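5. Working alongside the Sereston cell

This section is for bench staff at Kinness whose sorting work moves to the automated cell. Read it before your first shift on the new rota. Questions about duties go to Joanne Lambert. Faults go to Nyokabi Rugemalira on extension 304.

5.1 What changes at the bench

The cell takes over routine picking. Bench staff keep the hand gripper work, which gives the cell its example picks, and all checking of finished trays. Each person spends no more than two hours at a time on the hand gripper, then changes to checking.

5.2 Before you start with the hand gripper

1. Clear the white tabletop and wipe it down.
2. Set the clear plastic container towards the back of the table, clear of the fingers.
3. Open and close the gripper five times. Both fingers should move together.
4. Look at the inner edges of the two pads for fragments or rough patches. 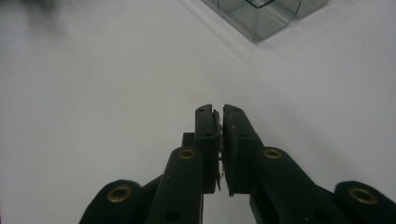 Figure 7. Fingers nearly closed, with debris along the inner edge of the left pad.

5. If you find debris as in Figure 7, open the fingers fully and brush it out. Do not use a blade.
6. Check the brass eyelets at the pivot points. Report any that feel slack.
7. Sign the bench sheet and begin.

CAUTION: Keep your free hand away from the linkage arms while the fingers are closing.

Note: Pads are changed after 2000 picks, or sooner if they no longer hold. Spare pads are in the Awad cabinet. Enter the change on the bench sheet.

5.3 Stopping and handing over

Anyone at the bench may stop the cell. You do not need a supervisor's permission, and stopped time is not counted against your output. At the end of your turn, tell the next person about any pad changes or open faults.

Section revised 4 August 2021, T. Dunstan.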